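Talks > Vuvlow Meetup > Speaker notes

Open with the kitchen I rented from Singhal. 1,804 dollars a month, 9 cupboards, and every spice in the one I couldn't reach.

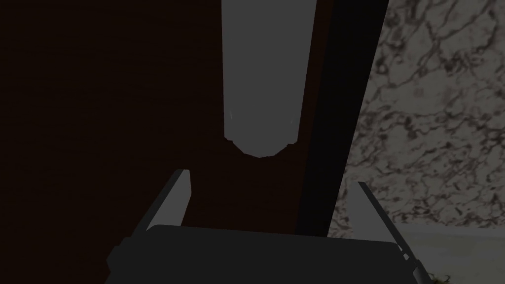
Brown panel, gray handle-like thing.

Pause for groans. Then: why we hoard cumin. Mention the June clear-out, five jars, all open.

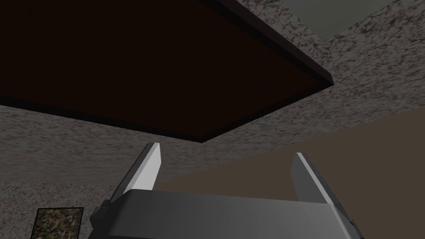

Labels are where good intentions go to die. Mine said "misc." Leave some space between jars, like the wide gap between those two gray fingers, and you can read the dates. Dristik's shelf guide says the same, at greater length.

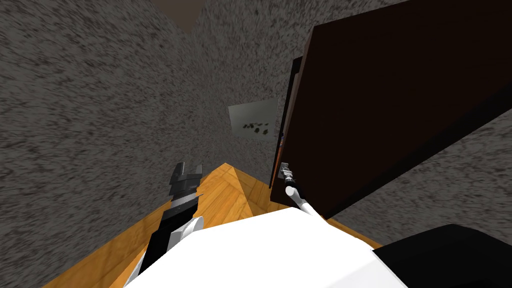
Dates, then. Write them on the lid. Take questions, except on saffron.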